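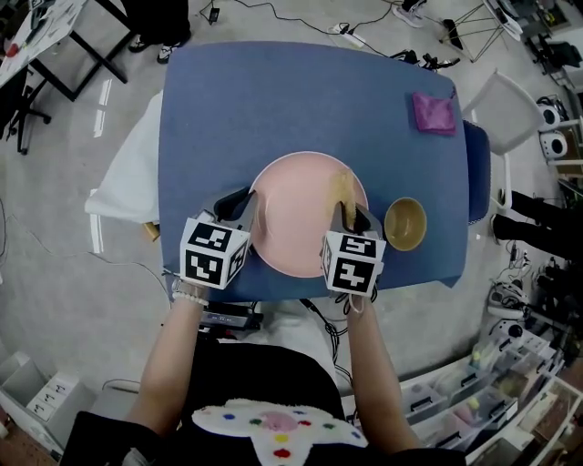
2 min read

Home | News | Our Food | Stockists | Press | Contact

Sep 25, 2023

Ulier brings its supper boxes to Plattner

I've been wanting to write this one for months, so forgive me if I go on a bit. From next week you'll be able to order Ulier supper boxes anywhere in Plattner, including the streets up past the old station that we've had to turn down ever since we started (sorry, and thank you for all the polite emails asking again).

If you haven't come across us, Ulier is a small kitchen making food for sharing. Things you put in the middle of the table and pick at — flatbreads, filled pastries, dips, pickles, a big tray of something roasted. We began in January with one oven and a borrowed van, and we now send out 240 boxes a week. I still pack a fair few of them myself, mostly on the late shift with the radio on far too loud.

The bigger news behind the bigger map is that we've moved in with Cloltia, the bakery whose loaves have been in our boxes from the start. They had a spare unit next door to their own, we had a kitchen we kept bumping our elbows in, and now the bread comes through a hatch in the wall while it's still warm. I can't tell you how happy this makes me! With the extra room we can make up to 300 boxes a week before we need to think about another oven.

Prices stay as they are until the new year. The small box feeds two and the large one feeds four, or three if you're related to me. Both come with a meat-free version, and the baked aubergine is back after I took it off the menu in spring and got a proper telling-off for it.

We're also launching a autumn box called Dronura, with squash, brown butter, a sharp apple pickle and a seeded crispbread that Cloltia came up with. The first 200 are going out at the small box price, whichever size you pick. Order through our website by Wednesday night for Friday delivery, or collect from the hatch on Saturday morning if you're passing.

Journalists and food writers are very welcome to come and see the kitchen. Afternoons are best, when the baking's done and someone can make you a cup of tea. High resolution pictures, menus and a full list of ingredients and allergens are available from the Ulier press desk through the contact page.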